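Drosska puts a two-way radio and satellite messenger in one box, and I couldn't be happier about it

For immediate release, December

I run Drosska, a small company that makes radios for people who work a long way from the nearest cell tower, and I write our press releases myself (you can probably tell). So let me get straight to it: our new handheld, the Vullico, is on sale now at a suggested retail price of $337, and I've been itching to talk about it all year.

The Vullico is a two-way radio first. You press the big button on the side, you talk, and the rest of your crew hears you. When you get out of range of everybody, it can send short text messages by satellite instead, from the same handset, with the same battery. No second gadget clipped to your vest, no phone to pair before you can send anything. I carried both kinds of device for years when I was doing survey work, and I was forever finding one of them dead at the bottom of my pack.

Battery life is the thing customers ask me about most, so we spent a lot of time on it. In radio use with the normal mix of talking, listening and standby, you get 43 hours on a charge. Turn on satellite check-ins every hour and that drops to 34. Both figures are from our own bench tests at room temperature, and yes, you'll see less than that in real cold. The battery comes off with one latch, even with gloves on, and a spare costs $45.

We also kept the knobs! There's one for volume and one for channel, and they click. Early on we tried a version with a touchscreen and our testers sent it back with notes I can't print in a press release. The screen we ended up with is small, black and white, and easy to read in full sun. It shows your channel, your battery, your last message and whether it went through. 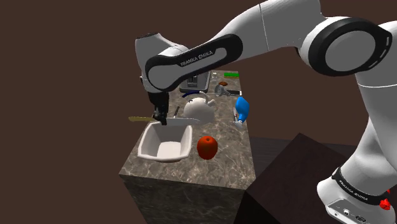 Messages are limited to 160 characters, and you can save up to 20 ready-made ones ("running late," "send the truck," that sort of thing) so you aren't pecking out words with cold fingers. There's a covered SOS key on the top as well. Hold it for five seconds and it sends your position to the contacts you've picked, then keeps sending updates until you switch it off. It needs a clear view of the sky, like anything that talks to a satellite, so please don't count on it inside a tunnel or under a metal roof.

Now for the service side, which I know is where people get grumpy. The radio part costs nothing to use once you've bought the handset, though you may need a license for the channels you want, depending on where you are. Satellite messaging runs through our airtime partner, Andia, and you pay by the month with no yearly contract. You can stop the plan after your busy season and start it up again in the spring without an activation fee. I pushed really hard for that one, and Andia was very patient with me on the phone.

Dealers in the western states already have stock through our distributor, Ekanayake, and the rest of the country should see it on shelves over the next few weeks. In the box you get the handset, one battery, a belt clip, a desk charger, a USB-C cable and a printed manual. The handset comes in orange or dark gray. A speaker mic and a vehicle charger are sold separately, and both fit our older handhelds too, so if you already own one of those you can hang on to your accessories.

If you've got a fleet of our older radios, the Vullico will talk to them on the same channels with no reprogramming. The satellite messages won't reach those older units, obviously, but voice works fine between them.

Review units are available to trade press and to anyone who writes regularly about field communications. Get in touch through the press page on the Drosska website and tell me where you'd be using it. Dealer inquiries should go straight to Ekanayake, and questions about message plans and coverage are best sent to Andia. Anything else can come to me at the Drosska office, where the phone is answered from eight in the morning.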